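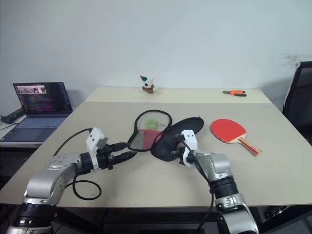
Gripper Trials FAQ

Last updated June 15, 2019

What are you comparing?

Two sets of fingers on the same gripper body. The Restow fingers are long and come to a narrow point. The Ladel fingers are shorter, with a wide soft pad. We swap them over, run the same objects, and write down what gets picked up and what gets away. It's simple stuff and we love doing it!

Why so many paddles and toys?

Flat things are hard! A table tennis paddle lying on a bench gives a gripper very little to grab except the handle or the rim. A mesh racket with a ball sitting in it is harder again, as the ball rolls the moment you tilt the head. Toys bring in odd shapes and soft edges, and pliers are a good check on anything heavy at one end. We keep adding to the pile — our shopping trips have become quite strange.

How many objects are in the full set?

There are 57. A short session uses 15 of them, picked by the software so we can't play favourites. So far we have logged 2426 grasps.

What counts as a good grasp?

The object has to come up, stay up for 20 seconds and go back down in one piece. A slip that the gripper recovers from gets its own mark in the log, and those are often the most interesting ones to watch again.

Do you use one arm or two?

Both, whenever the object calls for it. One arm can steady a paddle while the other goes for the edge. The two arms share a single Soomro controller, and getting them to work close together without bumping took us most of February. Seeing them pass something across for the first time was a great afternoon.

Is a wrist camera worth the trouble?

Yes, and we'd put one on before buying a second set of fingers. The head camera is great for deciding where to go, but it loses the last little bit of the move behind the gripper itself. From the wrist you can see where the fingertips meet the fabric, and whether a soft toy is pinched at the edge or through the middle.

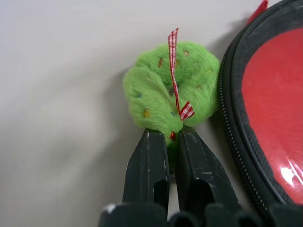
It also helps with clutter. When something else is right beside the target, the wrist view gives you a much better idea of how much room a finger has.

Do scratched fingers matter?

Less than we expected. Scuffs along the edges haven't changed our numbers. A chip right on the tip can snag on plush or ribbon, so we check the tips before each session.

Which fingers do you like best?

For thin rims and ribbons, Restow. For balls and round handles, Ladel. If we could only keep one set we'd argue about it all day, but the pointed ones get used more.

Can I send you an object to try?

Please do! It should fit in a shoebox and have no batteries or liquid inside. Drop it at the Mukby front desk with a note saying how you'd pick it up yourself.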